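Vato has both of its little weather satellites talking to the ground, and I've been grinning about it since I got the email!

If you missed my earlier posts, Vato is the small outfit in Itdale that builds shoebox-sized satellites on a budget that would make a big company cry. The pair went up in October 2022 and were dropped off at an altitude of 596 kilometers, just shy of the 600 they'd asked for. The first one checked in on its second pass over the Brenudport ground station. The other took its sweet time – 30 hours of silence, then a perfectly healthy beacon, batteries at 100 percent. 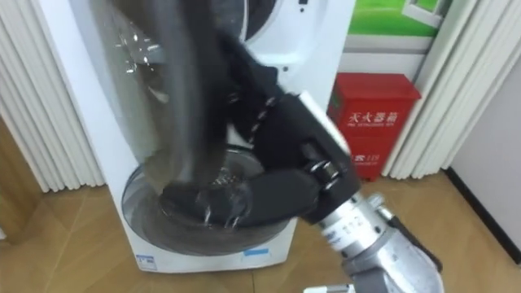 Front-loading washer with its door open.

What happens next is the slow part. The team has to wake up the instruments one at a time, check the pointing, and send down a few test readings before anyone gets real data. The main instrument is called Minami, and it measures water vapor over the ocean, mostly at night (I got a long and very happy explanation of this over the phone, and I followed maybe half of it). They'd like to have it switched on in November, and the first readings will go to the harbor office in Brenudport, free of charge, for the whole first season.

I asked if the lower orbit was a problem. A bit more drag, they told me, so a slightly shorter life, but nothing that changes the plan.

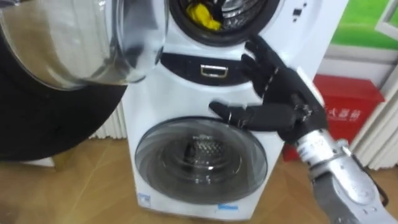

Misaki Kuroda wrote in to say she's glad they're starting with the harbor, but she wants to know if the readings will be open to the rest of us too, and how long the files will stay up. I've passed both questions along to Vato and I'll post the answers when they come.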